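Ticket 147: Recipe pages print with the ingredient list missing
Opened by: Joanne Wragg
Status: Open, workaround in place
Site: Memedgate recipe and kitchen pages

Hi all, me again! I'm keeping my notes in the ticket this time so Po-yen doesn't have to dig through my email like he did in January.

So, the problem. When I print a recipe from the site, the title comes out fine, the steps come out fine, and the ingredients are just gone. There's a blank gap where they should be. On screen everything looks normal. I first noticed it on the breakfast section (the one with the toast and egg recipes) and figured it was my printer, which is old and cranky. But then Trinh Âu tried it from her laptop and got the same gap, and she prints straight to PDF.

What I've tried so far:

Cleared the browser cache. No change.
Different browser. No change, except the gap got a little taller.
Turned off the ad blocker. No change.
Logged out and printed as a guest. Ingredients came back!! That got me pretty excited.

Logged back in and they were gone again, so it's something about being signed in. I went through 25 recipes that way, signed in and then as a guest, and 23 of them lost the list when I was signed in. The two that printed okay were both really old ones that Ming-te Lui typed up before we switched to the Irska template. 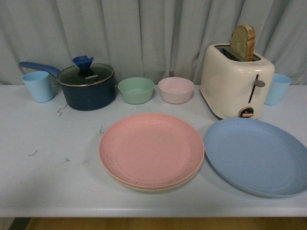
Po-yen Liao got back to me on July 31, 2024 and asked if I had the "scale servings" box turned on in my profile. I did – I cook for a crowd most of the time and I'd forgotten it was even a setting. With it off, the ingredients print. With it on, they vanish. Trinh has hers on too, so that fits.

His guess is that the scaled list gets drawn in a separate box, and the print styles hide that box along with the sidebar. The old recipes don't have scaling at all, so there's nothing to hide. Makes sense to me, but I'm not the one who has to fix it.

Workaround for now: go to Profile, then Display, uncheck "scale servings," save, and reload the recipe before you print. The reload matters! I skipped it the first time and wasted four sheets of paper.

Still to do:
Po-yen is checking the print stylesheet.
Tien-fu Huang wants to know if the shopping list page does the same thing. I haven't looked yet – will try it tonight.
Please don't close this one until I've printed the long lasagna recipe, it runs to three pages and it always finds a new way to break.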